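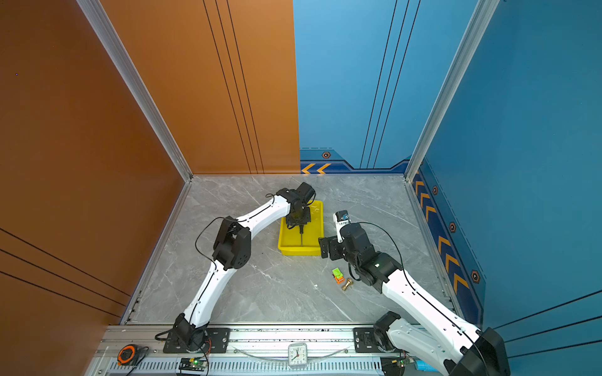 Orange and blue wall panels, with chevrons along the blue side.

Tosto open day, Clekport
August 19, 2019

Tosto is the small group that makes Antal, the animated elimination series with the talking household objects. They hold an open day once a year at their unit in Clekport, and this was the first one I have been able to get to. I know a few people on the forum wanted a report, so I have written down what I can remember. There are spoilers up to episode 11.

Tickets were free but had to be booked back in March. There were 147 places and they went in one evening. The unit is a fifteen-minute walk from the station, past the bus depot. The sign on the gate is small and I walked past it the first time. Doors opened at ten. You got a wristband and a sheet with your group number, and I was in group 3, which did the voice room first.

The voice room is a cupboard with foam on the walls and one microphone. Each visitor could read two lines as Kettle or Stapler and hear them played back over the real scene. Most people chose Stapler. I did Kettle's speech from the bridge challenge and was too quiet. The actor for Kettle records standing up, and all of an episode's lines for one character are done in one go, so the arguments are put together afterwards from separate recordings. I had always assumed they were in the room together for the tie-break in episode 6.

After that we went upstairs to the animation desks. There are four of them. They draw each contestant as a set of parts and keep every mouth and arm in a shared folder, which now holds more than 900 pieces. Kettle has the most because of the lid. They showed us a shot from episode 12 without the sound. Team Drawer is on a raft and Candle is not with them. They would not say whether that means Candle has gone or has just swapped teams, and three people in my group asked.

The part I liked best was the talk about how the challenges are planned. The order of elimination is not fixed at the start of a season. Viewers vote after each episode and the writers have to work with the result, so they plan challenges that can be won by anyone who might still be in. For episode 9 they had two endings written and threw one away. In that one Sponge stayed and Lamp went. We were allowed to read a page of it. It was fine, but I think the vote got it right.

Somebody asked about the missing votes from episode 7. The answer was that 200 were removed for coming in after the deadline, and that the bottom two would have been the same with them counted. This has been argued over on the forum for months, so I am passing it on as it was said.

Lunch was sandwiches in the yard, £4, cash only. There was a table from the Gradier fan camp next to the one with the Tosto badges. For anyone who doesn't follow it, Gradier is the camp where readers sign up a contestant of their own and write their challenge entries. They are taking sign-ups for a second season with the same rules as the first, except that a contestant who misses two entries in a row is now out without a vote. I took a form. You cannot enter a character who is already in Antal.

In the afternoon there was a live challenge for visitors. We were put into teams and had to build a tower out of cardboard tubes, and then each losing team voted a member off, with the host's lines coming through a speaker. I was voted off second. It went on too long with so many teams, and by the final a lot of people had gone for their trains. The winner got a drawing of themselves as an object of their choice and picked a doorstop.

The shop had badges, a poster of the full cast and the season one booklet. The booklet sold out before my group got to it. More are being printed and will go on the website, at the same price.

Practical notes for next year: the upstairs is by stairs only, there is one toilet, and photographs were allowed everywhere except at the desks. Bring cash. The last train I could get was the 17.42 and I caught it with a few minutes to spare.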